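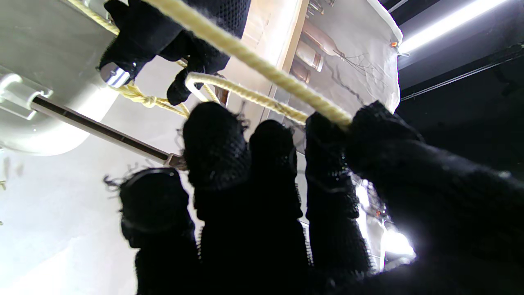
Black knitted glove, pale yellow twisted rope.

Goretti Restoration and Training Program, Prestutlow
Progress report to the Wuninex Fund, second period
Prepared by Marloes Martens, program manager

Dear friends at Wuninex,

It feels like no time since I sent you the first report, and yet when I sat down with my notebook to write this one I found I had filled most of it. Thank you again for the grant, and also for the patience you showed over the spring, when the delivery of the oak kept slipping and I kept writing to you with new dates. The oak is here. It has been here since April, it is stacked in the long shed with spacers between the boards, and the whole place smells wonderful.

Where the boat stands

The Goretti is out of the water and under cover at the Dijkstra yard, with her stern toward the doors so that we can get the rudder off when the time comes. In the last report I told you the planking on the port side was worse than the surveyor had thought. We have now finished taking off the bad planks on that side, and I am glad to say the frames behind them are in much better condition than we feared. Four of them need new lower sections and the rest can stay as they are. Jolien Geerts, our lead shipwright, went along every one with a small hammer and a stick of chalk, and it took her most of two days, and I don't think I have ever seen her so cheerful at the end of a job.

The new planks are going on from the keel upward. We had planned to steam them in a plywood box borrowed from the yard, but it leaked at both ends and we lost a morning to it, so the trainees built a new one with Jolien, longer and better insulated. It was not in the work plan and it did set us back a little, though I would call it time well spent, and the yard has already asked if they can use it in the fall.

The deck has had less attention than I promised you. We have lifted the old canvas and covered everything with tarps, and there it rests until the hull is closed. The wheelhouse is in the small workshop, where two of the windows have been reglazed. I had hoped for all of them by now. The putty we ordered was the wrong kind (my mistake, I read the wrong line of the catalog) and it had to go back.

The trainees

You asked us to say more about the training side this time, and I am happy to, as it is the part I could talk about all evening. We started this period with 15 trainees and we have 14 now. The one who left us did so for a paid position at a joinery shop in the next town, which we can hardly complain about, and she still stops by to see how her planks are getting on.

The program runs in the mornings from eight until noon, with the afternoons kept for people who want more bench time. The first weeks were all sharpening, measuring and more sharpening, and there was some grumbling. After that we moved on to scarf joints, then to spiling, where you take the shape of a gap in the hull and transfer it to a new board. Spiling is hard to teach. Jolien draws it on the floor, then on paper, then gives up and hands over the compass, and at some point it settles in people's hands. Three of the trainees can now mark out a plank without help, and the others are well on the way.

We also added a short course in ropework and mooring. It was a request from the trainees themselves, several of whom would like to work on inland boats and not only in a workshop. The course covers splicing, whipping, handling lines safely under load, and how to look a rope over and decide when it ought to be retired. It fits in nicely on the mornings when the glue or the weather tells us to leave the hull alone.

Attendance has been good. It dipped during the wet weeks, when the bus from the station was being sent the long way past the lock, and we moved the start to half past eight until the road reopened. I would like to keep that flexibility in the plan for next winter if you have no objection.

Visitors and the neighborhood

We opened the shed for one afternoon in July and 49 people signed the guest book. Many of them were from the streets right behind the yard and had walked past the gate for years without ever coming in. One older gentleman had been a deckhand on the Goretti when she still carried gravel, and he spent a long time in the hold explaining to the trainees how the hatch boards used to be numbered. We have since found traces of those numbers under the paint, so they will go back on. We recorded a conversation with him, with his permission, and it will be kept with the ship's papers.

Money

The full statement is attached separately, so I will only mention what differs from the budget. Timber came in a little over, owing to the extra transport. Tools came in under, thanks to a generous load of clamps and planes from a retired boatbuilder's family. We would like to move the tool savings across to timber, and the form for that is enclosed for your signature. Wages and insurance are as forecast. We have not touched the contingency line.

What we expect to do next

By the end of the coming period we want the port side fully planked and caulked, and the starboard side surveyed plank by plank so that we can order for it in good time. After the business with the oak I would much prefer to have wood waiting for us than the other way around. The engine is still an open matter. A mechanic has looked it over and thinks it can be rebuilt, but he would like to have it out of the boat before he gives us a price, and for that we need the yard's crane and a dry week. I will write to you separately as soon as I have his figure.

I would also like to ask for a conversation about the third year. Some of the trainees will be ready for real placements before the boat is ready for the water, and I would rather plan for that with you now than spring it on you later. Jolien and I can come to you, or you would be very welcome here. The coffee is on at ten, and please wear shoes you don't mind getting tar on.

With warm regards from all of us at the yard,

Marloes Martens

Attachments: financial statement, budget transfer form, revised work plan, attendance summary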